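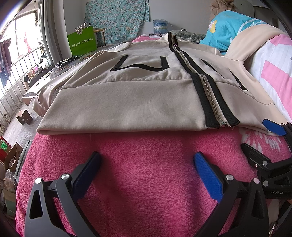

Fig. 1. Jacket task, hem end, with the textured blue pads on the hand-held grippers.

Home Projects Reports Archive Contact

Do textured pads help with clothes? A small comparison
Florkenwood student projects, Rilemeo group
20/11/2018

The Perron course notes say that textured finger pads are better for cloth than smooth ones. The notes give no test to back this up, so we tried it. We came away less sure than the notes are.

What we did

We used a pair of hand-held grippers with open linkage fingers. One round was done with the textured blue pads, as in Fig. 1, and one with flat smooth pads cut to the same size. The main garment was a beige zip-front jacket laid out on a bed with a fleece blanket under it. We picked a bed on purpose. Our first trials were on a bare bench, and a bench flatters any gripper, because you can press down on it and the cloth has nowhere to go. Fleece gives way, and it also gets pinched along with the hem.

Each attempt meant closing on the hem, lifting it, and carrying it toward the collar. We made 109 attempts in all, split over four garments. A drop or a pinch that took the blanket too was marked as a failure.

What we found

The textured pads did better on the jacket. They did worse on a thin T-shirt, where the fabric bunched up and would not let go when the fingers opened. On the other two garments we could not tell the pads apart.

The zipper mattered more than the pads did. With the closure running down to the hem, a grip close to it is a grip on something stiff, and almost anything will hold. A grip out on the wide hem band is harder. We did not fix the grip point until attempt seven -- a mistake, and it makes the early numbers close to useless. They are left out of the totals.

Doubts about the method

The person holding the grippers knew which pads were on. People squeeze harder when they expect a slip, and we had no way to measure force. We logged 1,420 trigger readings through the Prodau controller, but those show how far the fingers closed and say nothing about how hard. Calling them "grip data", as our first draft did, was wrong.

We also doubt that a person's hand is a fair stand-in for an arm. A person corrects a bad grip without thinking about it -- an arm will do what it was told and drag the sleeve along.

Next

Repeat the jacket trials with a marked grip point and a second person swapping the pads out of sight. Until that is done we would not buy pads on the strength of this report or of the course notes.

Last updated: February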